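Kistmont House Residents' Association
Minutes of the Shared Rooms Meeting
Held 2024-09-27 in the ground floor lounge

Present: Elango Iyer (chair), the residents' representatives for the east and west stairs, the building manager, and the minutes secretary. Apologies were received from the representative for the garden flats.

1. Minutes of the previous meeting

The minutes were accepted with one correction. Under item 4, "Silgate" should have read "Silgate Supplies", the firm that provided the quote for shelving. There were no other matters arising that do not appear below.

2. Utility room, first floor

The chair reported that the clearing of the utility room had gone ahead as agreed. Unclaimed items were held in storeroom 101 for 13 days, and a notice was posted on each landing. A few items were collected by residents and the remainder went to the Kartha charity shop.

The meeting discussed the use of the white table beside the wall. It was the view of the east stair representative that the table had become a place to leave things, and that this was the main cause of complaints in the spring. The building manager agreed. It was resolved that the table be kept for sorting and folding, and that one basket only be left on it for small items found in the room.

The west stair representative asked whether a basket with a lid would be preferable. After discussion it was felt that an open basket allowed residents to see their belongings without having to handle everyone else's. The yellow plastic one with a handle at each end was approved for this purpose.

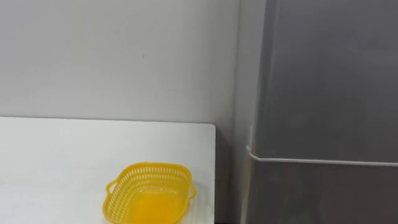
How long will found items be kept before they are removed?
Found items will be kept for 10 days and then moved to storeroom 101, where they may be claimed from the building manager until the end of the month.

The question had been submitted in writing by a resident of the west stair, and the chair asked that it be recorded together with the reply.

3. Walls and paintwork

The building manager asked for guidance on whether the utility room should be included in the repainting planned for October. The chair noted that the wall behind the table was in good order apart from one tiny dark mark, and that the stairwells were in greater need. It was agreed that the mark would be touched up by the building manager and that the room would be left out of the October work.

A request to put up a notice board on the same wall was considered. Two representatives spoke against it on the ground that notices are seldom taken down. The request was declined - the wall is to stay bare, and notices will continue to be posted on the landings.

4. Shelving and supplies

The quote from Silgate Supplies was considered again. The meeting was content with the price but not with the depth of the shelves, which would narrow the way into the room. The chair will ask for a revised drawing. Spending on the shared rooms for the year remains capped at 3,000 dollars, including any delivery charge.

A sample of Grodutero surface cleaner was passed around. The west stair representative found the scent too strong for a small room. No order was placed.

5. Any other business

The east stair representative asked that residents be reminded to wipe the tabletop after use and to take hangers back with them. The secretary will add a line to the next newsletter.

The garden flats had asked, through the chair, for a second key to the utility room. Agreed, subject to a signature in the key book.

Actions

Elango Iyer: revised shelving drawing from Silgate Supplies.
Building manager: touch up wall; cut second key; clear storeroom 101 at month end.
Secretary: newsletter reminder; landing notice stating the 10-day rule.

The next meeting will be held in October, on a date to be circulated.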